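Home & Paper Letter
By Garnet Landry
April
Filed under: Small Rooms, Opinions, Things on Walls

We use cookies to remember your reading preferences. Manage cookies or keep reading to accept.

THE CARD LINE, RECONSIDERED

Every spring the home catalogs find a new place to put your mail. One year it was the ladder. Then came the wire grid, which I bought, and which still has a dent in it from the time it fell on the toaster. Now we have the card line: two wooden uprights, a piece of string, a couple of clothespins, and whatever greeting cards you haven't had the heart to throw out.

Wastell sells one in its spring catalog, item 2106, and calls it a "display moment." Brundel has one too, item 1307, and the only difference I can find is that Brundel's page spends 54 words on the string. Fifty-four words! I have read shorter instructions for assembling a bed.

I'll admit to a soft spot for the basic idea. A card from a friend deserves better than the drawer with the dead batteries. What I don't buy is the promise that comes along with it, that a string and two pins will make a corner feel finished. A card line is a very light object. Put it against a bare wall and it looks like somebody started doing laundry for dolls and lost interest.

So this month's question was whether it does any better in a loud setting. Pink wallpaper, butterflies all over it, and a printed flower-and-bird surface underneath. My bet was that the cards would vanish.

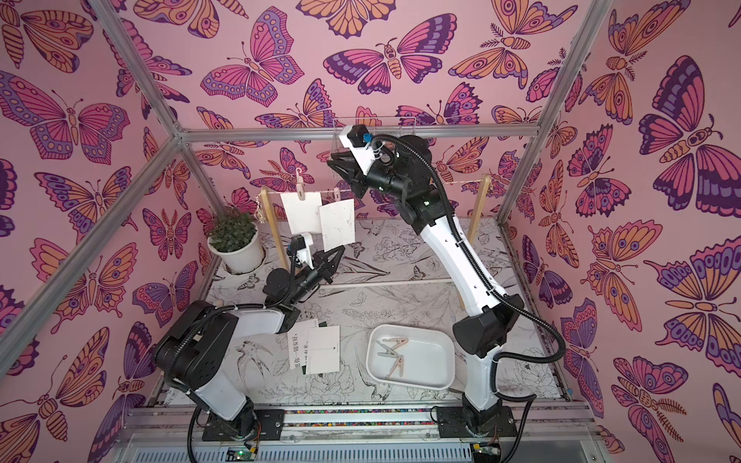
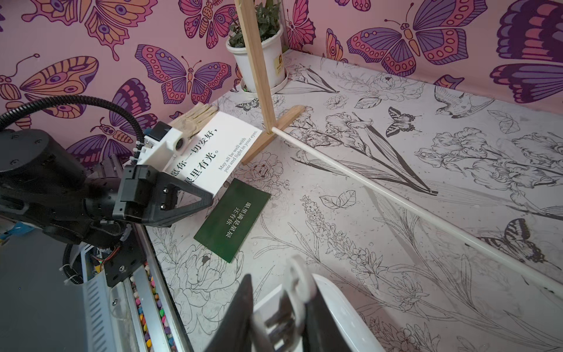 Butterfly wallpaper, line-drawn flowers on the tabletop, and a small green plant in a white pot in both.

Is a card line worth buying if you only keep a few cards?

Probably only if you have a fixed spot for it and you like changing what's on it. For two or three cards that will stay put all year, a shelf or a small frame costs less trouble and collects less dust.

As for my bet, I lost part of it. White card holds up surprisingly well against all that pink and purple, and I think that's because it is the one plain thing back there. Two white cards on a beige string, one lapping over the other, are easy to find even with magenta wings going off on every side. I'd expected to have to hunt for them.

The part I didn't lose has to do with reading. A greeting card is supposed to say something. One of these does, in big Chinese characters with a smaller line of English: "May all be well with you and light in your eyes." I like that. I'd be glad to get it in the mail, and I'm hard on greeting cards as a class. But printed words have to fight with patterned wings, and small type loses that fight from any distance. If the message matters to you, pick cards with large lettering and keep them near eye level. The dark green card with its small white columns of text is a good-looking thing, and I would still want it in my hand before I tried to read it.

Then there is the matter of pattern on top of pattern. The Després people have been telling us for several seasons that you can mix as many prints as you please as long as they "share a conversation." I have never known what this means, and I've asked. My own guess at why butterflies on the wall and butterflies on the table get along is simpler. The table print is black line on white, so it gives your eye a rest from the color. Swap in a second full-color print down there and I would need to go lie down.

The plant I have no quarrel with. Small leaves, white pot, does its job.

Now the price of all this. Fokton wants $20 for a card line with two pins, and I would like somebody there to explain it to me. A bit of string and a few clothespins can be had for pocket change, and the uprights are within reach of anyone who owns a saw and doesn't mind the result leaning a little. Mine leans. I hung a birthday card and the electric bill on it, and the bill has never looked better, though I can't say I've paid it any sooner.

If you do put one up, clip each card near the top edge and use wooden pins. The metal ones leave a crease. Take everything down when you dust, and if you come across a card from a person you can't place, you have my permission to let it go.

Next month: drawer liners, and whether the scented kind should be legal.

Get this letter in your inbox every month. Enter your email to subscribe. Unsubscribe at any time.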